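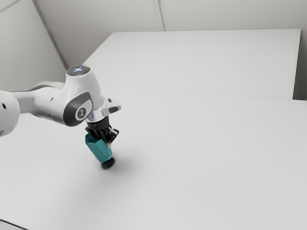 Sim, parallel gripper, teal prism held just over the table.

July 2024

Gripper comparison, carried on from Jyoti's notes. Zetar fingers against the Illden ones, same arm model, same controller, same part. Jyoti has the Zetar set winning easily in sim: 3,000 grasps, 111 drops. I don't trust it yet.

Reasons, in no order. The friction value for the fingers came out of the Rawat config and I can't find who measured it, or on what. The prism is dead rigid. It has flats all round, so even a poor approach angle tends to end up square. And the drops all sit in the first part of the run, before the seed was changed, which smells like a setup problem to me and says very little about fingers.

Also the table. Plain white top, one object, nothing else to bump into. Fine for a first pass, but the real bench has cable clips and a lip along one side. Prolia want numbers for a full tray, and we have none.

The hold itself looks believable. Prism tilted a bit, black base clear of the top, shadow in the right sort of place. I'd still like to see contact forces plotted for both fingers before anyone calls it firm.

Reran 7 of the drops with friction halved. 2 turned into holds. Halving friction should not help! Either the contact solver is doing something odd or I edited the wrong file. Checked the file twice, looks right.

To do: ask Jolien Smits for the solver settings she used on the Illden runs. Weigh the real part. No slide with the Zetar figure on it until the seed question is sorted.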